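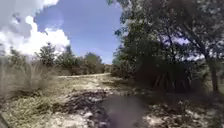 コルティツの小道を歩く　発表用メモ(自分のため)

話す前に
水を机の右に置く。時計を外して、紙の横に置く。マイクの高さを先に直す。
ゆっくり話すこと。前回の練習では「それで」を何回も言った。「それで」と言いたくなったら、黙って息をする。
漢字の読み方:木立(こだち)、株(かぶ)、積雲(せきうん)、轍(わだち)、藪(やぶ)。「積雲」は「せきうん」、「せきぐも」ではない。
最初の画面は道の写真。部屋に人が入ってくる間、ずっと出しておく。

はじめのあいさつ
みなさん、こんにちは。今日は来てくださって、ありがとうございます。
私は日本語を勉強して長いですが、人の前で長く話すことはまだ慣れていません。わからない言葉がありましたら、途中で手を上げてください。私のほうが質問するかもしれません。草や木の名前は、特に自信がありません。
今日は一本の道の話をします。コルティツ(Koltitz)という村の外にある、細い道です。土と石の道で、片側は乾いた草、もう片側は木です。有名な道ではありません。観光の本には載っていないと思います。駅の案内板にもありません。私はこの道を何年も歩いています。
(間をおく)
話は3つに分けます。足もとの話、草と木の話、空の話です。最後に、歩くときの実際的なことを少し話します。持ち物や、バスのことです。

道の場所と長さ
コルティツの教会の裏から、畑の横を通って、ベソトン(Besoton)という小さい集落まで行く道です。全部で2875メートルあります。短いです。急いで歩けば、昼ご飯の前に行って帰ることができます。けれども私はいつも時間がかかります。止まるからです。
昔は、ベソトンの人が粉をひきに行く道だったそうです。これは宿のガイェフスキ(Gajewski)の食堂に置いてある古い冊子で読みました。粉ひきの小屋はもうありません。石の土台だけが残っていて、夏は草の中に隠れてしまいます。冬に行くと見えます。
地図では、道は点線で書いてあります。点線の道は「車は通れない」という意味だと、私は思っていました。本当は「季節によって状態が変わる」という意味でした。地図の裏の説明に小さく書いてありました。みなさんも地図を買ったら、裏を読んでください。

(地図を配る。足りなかったら、隣の人と見てもらう。)

地図の上で、教会のしるしを探してください。そこから指を少し下に動かすと、点線が始まります。点線が青い線と出会うところがありますが、これは川ではなく、排水の溝です。夏は水がありません。春はまたいで越えます。靴はぬれます。

一、足もとの話
はじめに足もとの話をします。歩く人は、たぶん景色より先に地面を見ています。私はそうです。
この道の表面は土と石でできています。石は、道の上に置かれた石ではありません。土の中にもともとある石が、雨で少しずつ出てきたものだと思います。雨が土を流すと、石の頭が出ます。だから毎年、道の顔が少し違います。
ここで日本語の話を一つさせてください。「道の顔」と言っていいのかどうか、先生に聞きました。先生は「詩のようですが、わかります」と言いました。では、今日は使います。

(笑いがあっても、なくても、次に進む。)

地面の見方を少し説明します。
土の色が明るくて、細かいところは、靴の底が滑ります。乾いた砂のような土が硬い土の上に薄く乗っているからです。下り坂では歩幅を小さくしてください。
石が出ているところは、滑りにくいですが、足首をひねりやすいです。石の頭を踏むより、石と石の間に足を置くほうが楽です。私は最初の年、石の上だけを選んで歩いていました。子どものころの遊びのようで楽しかったのですが、次の日に膝が痛くなりました。
道の端に草が倒れているところは、水が通ったしるしかもしれません。動物が寝た跡かもしれません。私はまだ区別ができません。知っている方がいらっしゃったら、あとで教えてください。
雨のあとは、真ん中が低くなっているので、真ん中に水がたまります。そのとき、みんな端を歩きます。端を歩くと、道がだんだん広くなって、草がなくなります。これは道にとって良くないことです。長靴をはいて、水の中をまっすぐ歩くのが一番良いと、村の掲示板に書いてありました。私も努力していますが、新しい靴の日は、端を歩いてしまいました。

曲がり方について
道をまっすぐに作らないのはなぜか、と考えたことがあります。コルティツの道も、あちこちで少しだけ曲がります。大きく曲がるところは少なくて、歩いていると曲がっていることに気がつかないくらいです。それでも振り返ると、さっきの場所がもう見えません。
教会から1132メートルのところに、石の道標があります。字はほとんど消えています。指でさわると「B」がわかります。ベソトンのBだと思いますが、別の何かの名前かもしれません。ここで私はいつも水を飲みます。

(私も水を飲む。)

道標の先で、道は茂みの横を回ります。茂みの向こうは、行くまで見えません。私はこの「行くまで見えない」という部分が好きです。遠くに明るい色の地面が横に伸びていて、それから低い茂みのところで消えてしまいます。初めて歩いた日は、そこで道が終わると思って、引き返しました。宿に戻って聞いたら、まだ半分も行っていませんでした。恥ずかしかったです。
ですから、みなさんに一つだけお願いします。この道で「終わりだ」と思ったら、もう少し歩いてみてください。

二、草と木の話
画面を戻してもいい。左の草を見てもらう。
左側に、背の高い草の株があります。細い葉が上と外に広がっていて、色は淡い麦わらの色です。英語では bunchgrass と呼ぶ種類の草のようです。日本語でどう言うか、辞書を何冊も見ました。「株立ちの草」や「叢生する草」という言葉がありました。「そうせい」と読みます。発表で使うのは難しいので、今日は「株の草」と言います。
株の草は、芝生のように地面を全部覆うのではなくて、かたまりになって生えます。かたまりとかたまりの間には、別の低い草や、何も生えていない土があります。歩いてみると、見た目よりずっとでこぼこしています。遠くから見ると平らな草地に見えるので、近道をしたくなりますが、しないでください。足を取られます。私は一度、弁当を持ったまま転びました。弁当は無事でした。
乾いた草は死んでいる草だと思う方もいらっしゃるでしょう。葉は枯れていますが、根もとを指で開いてみると、中に緑の部分が見つかることがあります。古い葉が新しい芽を風から守っているのだと、私は理解しています。専門家ではありませんので、間違っていたら直してください。
草の色の名前についても、少し話したいです。日本語には「枯草色」という言葉があります。「麦わら色」もあります。「黄土色」もあります。私の母語では、この三つを全部同じ言葉で言います。日本語を勉強してから、草を見るときに、これはどの色かと考えるようになりました。同じ場所でも、黄色っぽい緑のところと、茶色に近いところと、濃い緑が残っているところがあります。答えはいつも決まりません。

(ここで会場に聞く:「みなさんの家の近くの草は、今、何色ですか」。答えがなければ、次へ。待ちすぎない。)

音のこと
乾いた草は音がします。緑の草の音と違います。紙をこするような音です。風が弱い日でも、背の高い株だけが鳴っていることがあります。
録音をしようと思って、一度、小さい録音機を持って行きました。家で聞いたら、私の上着の音しか入っていませんでした。上着は脱いで、地面に置いて、少し離れて録音するのが良いそうです。次はそうします。
目を閉じて聞くと、草の側と木の側で音が違います。草の側は高くて細い音、木の側は低くて広い音です。道の真ん中に立つと、右の耳と左の耳で別のものを聞くことになります。これは立っているだけでできますから、ぜひやってみてください。後ろから自転車が来ないことを確認してからお願いします。

右側の木立
木は道の右側に密に生えていて、道の上に傾いています。ベソトンに向かって歩くときの右側です。帰りはもちろん左になります。
どうして傾くのか、私は二つの理由を考えました。一つは光です。道の上は空いているので、枝が光のほうに伸びます。もう一つは風です。でも風なら、草地のほうから来ることが多いので、反対に傾くはずです。だから、光だろうと思います。
木のすき間から空が見えます。葉と枝の間に、青いところと白いところが小さく切れて見えます。日本語の「木漏れ日」という言葉は有名ですが、光ではなくて空のかけらを指す言葉はありますか。私はまだ見つけていません。「木漏れ空」と書いてみたら、先生は赤い線を引きました。そのあとで、線の横に小さい丸も書いてくれました。
夏は、この木の下を歩くのが楽です。ただ、枝が低いところがあります。背の高い方は帽子に気をつけてください。秋のはじめは、くもの糸が顔につきます。最初に歩く人の仕事です。私は友人と歩くとき、先頭を譲るようにしています。

遠くの木
画面の奥、低い木の並びの中に、特に高い木があります。左の木は冠が丸くて、少し羽のようです。次は細くて先がとがっていて、影のように暗く見えます。中央に近い木は、もっと幅が広い形です。
木の種類はわかりません。双眼鏡で見ても、わかりませんでした。私は自分のために呼び方を決めました。左から「羽」「鉛筆」「傘」です。村の人は別の呼び方をしているかもしれません。
この呼び方は役に立ちます。歩いていると、木の並び方が変わります。「鉛筆」が「傘」に近づいたり、離れたりして見えます。道が曲がっているので、見る角度が変わるからです。時計を見なくても、どのくらい来たかわかるようになりました。昔の船の人が、山の重なりで自分の場所を知ったという話を読んだことがあります。それと同じことを、小さい規模でしているのだと思います。
その下の灰色がかった緑の低い木は、離れて見ると一本の帯のようです。近くまで行くと、とげのある藪もまざっていて、帯だと思ったことを忘れます。

三、空の話
時間を見る。ここで半分を過ぎていたら、「雲の数え方」は飛ばす。
空の話は長くなりやすいので、短くします。
写真の左上の大きい白い雲は、積雲です。丸い厚いこぶがいくつも重なっています。「わた雲」とも言うそうです。私は「わた雲」のほうが覚えやすいです。
雲を見るとき、白いところだけを見てしまいますが、灰色のところも見ると、雲の厚さがわかります。この雲は、中心の近くと下のほうが特に明るくて、左の上のほうに少し灰色があります。ふつう、雲の底のほうが暗いと思っていましたから、私は少し不思議に思いました。光の来る方向が関係しているのでしょう。空に詳しい方のご意見を聞きたいです。
右のほうの青い空は、色がとても濃いです。薄い雲のすじがかすかにあるだけです。同じ一つの空に、こんなに重い部分と軽い部分があることが、私には面白いです。

雲の数え方(時間があれば)
日本語では雲を数えるとき、何と言いますか。「一つ」「一片」「一群れ」などがあると習いました。大きい積雲には「一座」という言い方もあると本で見ましたが、「座」は山に使うのではないかと思って、まだ使ったことがありません。

雲と歩く時間
夏の午後、積雲が高くなったら、早く帰ります。これは景色の話ではなくて、安全の話です。草地には雷から隠れる場所がありませんし、一本だけ高い木の下は危険です。「羽」も「鉛筆」も「傘」も、近くに行って雨宿りをしてはいけません。コルティツまで戻るか、ベソトンまで進むか、早めに決めます。道標の石を基準にすると決めやすいです。石の手前なら戻ります。
遠くで音がしたら、もう遅いくらいです。雲の底が暗くなって、急に冷たい風が来たら、そこで決めてください。写真を撮るのは、屋根の下に入ってからにしましょう。

歩くときの実際的なこと

バス
コルティツに行くバスは、朝と夕方にあります。朝のバスを降りてすぐ歩き始めると、草地の光が斜めで、とても良いです。帰りは夕方まで待つことになりますから、急ぐ必要はありません。バス停にベンチがありますが、日かげはありません。

食事
宿ガイェフスキの食堂は、泊まらない人も入れます。昼は12時ごろから、と言われましたが、料理ができたら始まります。スープがおいしいです。パンは先に来ますが、全部食べてしまうとスープのときに困ります。
ベソトンには店がありません。水飲み場は一つあって、飲めると書いてあります。冬は止まっています。

靴と服
底の厚い靴をすすめます。私はプヌス(Punus)という町の靴屋で買った普通の散歩靴をはいています。高い登山靴は必要ありません。
長いズボンのほうが良いです。乾いた草の先は硬くて、足に細い傷ができます。靴下にも草の種がつきます。種は家に帰ってから一つずつ取ります。洗濯機に入れると、ほかの服にも移ります。私の冬の手袋から種が出てきたことがあります。どうやって手袋に入ったのか、今もわかりません。
帽子は、ひもがあるものが良いです。前半の草地では影がありません。木の側に寄れば影がありますが、朝は影が短いところもあります。

持ち物
水、地図、薄い上着、小さいタオル。ノートも持って行くと良いと思います。私は5冊目のノートを使っています。絵は下手ですが、草の株の形や、雲のふちの線を描いておくと、あとで思い出すときに写真より助けになることがあります。鉛筆のほうがいいです。ペンは、暑い日に手の汗で字がにじみました。

一緒に歩く人
一人でも歩けますが、宿の人に「行ってきます」と言ってから出てください。携帯電話は、木立の中でときどき切れます。ベソトンの手前ではまたつながります。
犬と歩く人もいます。道が細いので、すれ違うときは草の側に立って待つのが、ここの習慣のようです。木の側は根が出ていて、立ちにくいです。あいさつは短くします。向こうの人が「今日は乾いている」と言ったら、「乾いていますね」と答えれば十分です。私はこの会話をもう何度もしました。

季節ごとの小さい話
春。溝に水があります。草の中に小さい青い花が出ますが、踏みやすいので下を見てください。木の葉がまだ少ないので、道が明るいです。
夏。草は上のほうから色が変わっていきます。虫が多いです。昼の真ん中は歩かないほうが良いと思います。
10月。私はこの月が一番好きです。株の草がよく乾いて、少しの風でも鳴ります。空気がきれいな日は、遠くの木の形がはっきりします。
冬。道標の字が、低い光で少し読みやすくなります。さきほど「B」と言いましたが、冬の朝、「B」の次に丸い字があるように見えたことがあります。「e」か「o」です。手袋をはずしてさわりましたが、冷たくて、すぐにやめました。

質問の時間
よくある質問の答えを用意しておく。
「子どもと歩けますか」:歩けます。乳母車は石があるので難しいです。背負うほうが良いです。
「自転車は」:禁止ではありませんが、雨のあとはやめてください。
「花の写真を撮るために草地に入ってもいいですか」:道から手が届くところまで、と掲示板に書いてあります。夏は鳥が地面に巣を作ることがあるそうです。
「道はだれが手入れしていますか」:コルティツとベソトンで、半分ずつ担当しています。境は道標の石です。枝の切り方が石のところで少し変わります。ベソトン側のほうが低い枝を残します。理由は聞いていません。
「なぜこの道を何度も歩くのですか」:練習のとき、この質問にうまく答えられなかった。無理に立派なことを言わない。「バスの時間まで長いので、最初は仕方なく歩きました。今は、その時間のために早いバスに乗ります」と言う。

終わりのことば
時間になりましたので、ここまでにします。地図はお持ち帰りください。裏に、さきほどの点線の説明があります。ノートを前の机に置いておきますので、見たい方はどうぞ。草の種が挟まっているページがありますから、開くときはそっとお願いします。
ありがとうございました。

片づけのとき
余った地図は箱に戻す。水のコップは流しへ。
部屋の鍵は受付に返す。時計を忘れない。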